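Print this page
E-mail this page

Section 4: Setting up the worktop for a breakfast and dry goods session

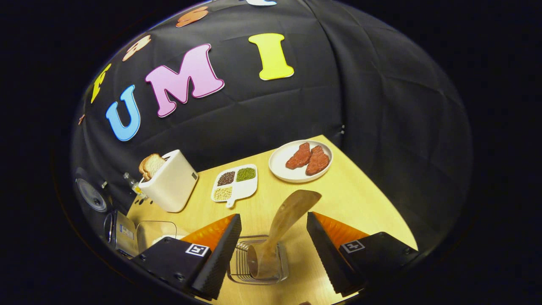

Set the table out before any food is brought to it. These steps apply to the Puvmont kitchen corner and to any plain wooden table of similar size. Read the cautions before plugging in the toaster.

4.1 Placing the toaster

1. Wipe the tabletop with a damp cloth and dry it. Small dark spots can be left for the weekly clean if they do not lift at the first wipe.
2. Stand the toaster towards the back left of the table, with its control panel facing the person using it.
3. Pull the cloth backdrop well clear of the toaster and fasten any slack. Foam letters must be pressed on firmly.
4. Check that the crumb tray is pushed fully home.
5. Plug in at the wall and switch on. Toast one slice at a middle setting and adjust from there.

CAUTION: Never leave the toaster running while you fetch other items. Switch off at the wall before moving it or the backdrop.

Note: Glass bottles should be moved away from the toaster before it is switched on.

4.2 Filling the divided tray

1. Use the white tray with three compartments (Odari part 401). Turn it so that the handle points towards you.
2. Weigh out 200 g of each kind of bean.
3. Put the dark red-brown beans in the upper left compartment, the green mung beans in the upper right and the cream beans in the lower one.
4. Level each compartment with the back of a spoon. Beans that spill over should be picked out by hand before the tray is moved.

Note: The tray is for dry goods only. To soak beans, tip them into a bowl. Dry red-brown beans must be soaked, drained and boiled hard in fresh water before anyone eats them.

4.3 Raw meat

1. Bring the meat out last. Use a round plate with a raised rim, so that juices stay on it.
2. Set the plate to the right of the tray. Leave a gap wide enough for a hand.
3. Keep separate tongs for the meat. The Shim tongs with the red band are supplied for this purpose.
4. Return the meat to the fridge as soon as the session is over, and wash the plate in hot soapy water.

CAUTION: Wash your hands after touching the meat and before touching the toast or the beans. If juice reaches the tray, throw the beans away and wash the tray.

Replacement trays and tongs can be ordered from Toda stores, quoting list 2313. For clearing away, go to Section 5.

Print this page
E-mail this page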